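Compte rendu de la réunion des usagers de la cuisine partagée
Maison Broledero - jeudi, 18 h 30, dans la pièce du fond

Présents : Sofia Gouveia (animation de la séance), Joaquim Veloso (prise de notes), les résidents du premier étage et deux personnes de l'atelier Toneo, que nous avons été très contents d'accueillir.
Excusée : la maison Szewczyk, qui nous a envoyé un petit mot bien aimable et la suite de son devis.

1. Approbation du compte rendu précédent

Le compte rendu de septembre est approuvé sans changement, à ceci près que la recette de soupe jointe en annexe demandait deux poireaux et pas douze. Merci à celles et ceux qui l'ont signalé, et pardon à ceux qui ont fait leurs courses avant.

2. Le plan de travail

C'est le point qui nous a retenus le plus longtemps, et la discussion a été très agréable, chacun ayant son idée sur la question. Sofia rappelle que la cuisine est étroite et que le carrelage du plan de travail est la seule vraie surface de préparation. On souhaite donc y laisser le moins de choses possible entre deux repas. Le bloc à couteaux reste où il est, contre la crédence, tout le monde ayant pris l'habitude de l'y trouver. Les torchons, en revanche, seront pendus ou mis au linge après usage. Plusieurs personnes reconnaissent volontiers qu'elles les posent là « pour une minute » - et la minute dure parfois jusqu'au lendemain.

Pour les joints gris, Joaquim propose un nettoyage à la brosse et au bicarbonate un samedi sur deux. Proposition adoptée. La brosse sera rangée sous l'évier, dans le seau bleu.
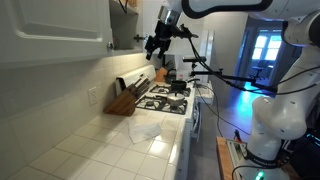

La cuisine côté plan de travail, avec la cuisinière à gaz et, au fond, la porte vers la pièce voisine.

3. La cuisinière et les casseroles

On convient que les casseroles ne restent plus sur les grilles une fois le repas terminé, même propres, même avec leur couvercle. Une résidente fait remarquer, avec beaucoup de gentillesse, que la marmite noire est lourde et que tout le monde n'a pas envie de la soulever pour se faire un œuf. La bouilloire garde sa place au-delà de la cuisinière, avec la planche à découper debout à côté d'elle. Les grilles seront démontées et lavées une fois par mois, à tour de rôle ; la feuille d'inscription est sur le réfrigérateur.

4. Le placard mural

Le devis de Szewczyk pour la révision des placards s'élève à 225 euros, déplacement compris. Il porte sur les charnières, les loquets et la pose d'une porte devant la partie ouverte. Quelques voix préféreraient conserver cette partie ouverte, plus commode pour attraper un bol, et l'on demande aussi que les câbles qui y pendent soient attachés proprement. La décision est reportée, le temps de recevoir un second devis de Lorkolura. Joaquim s'en charge et les appellera dès lundi.

5. Budget

La caisse commune dispose de 2000 euros pour l'année. Il est décidé de réserver 50 euros aux produits d'entretien et 50 euros au remplacement de la petite vaisselle, les verres surtout. Le reste attendra la décision sur le placard.

6. Questions diverses

Toneo demande s'il serait possible d'utiliser la cuisine un après-midi pour préparer des confitures. Accord unanime, assorti d'une demande tout aussi unanime de goûter le résultat. Sofia rappelle enfin que les restes mis au réfrigérateur doivent porter un prénom et une date.

La séance est levée à 20 h 10. Prochaine réunion au même endroit, Sofia apporte le gâteau.

Compte rendu rédigé par Joaquim Veloso, relu par Sofia Gouveia.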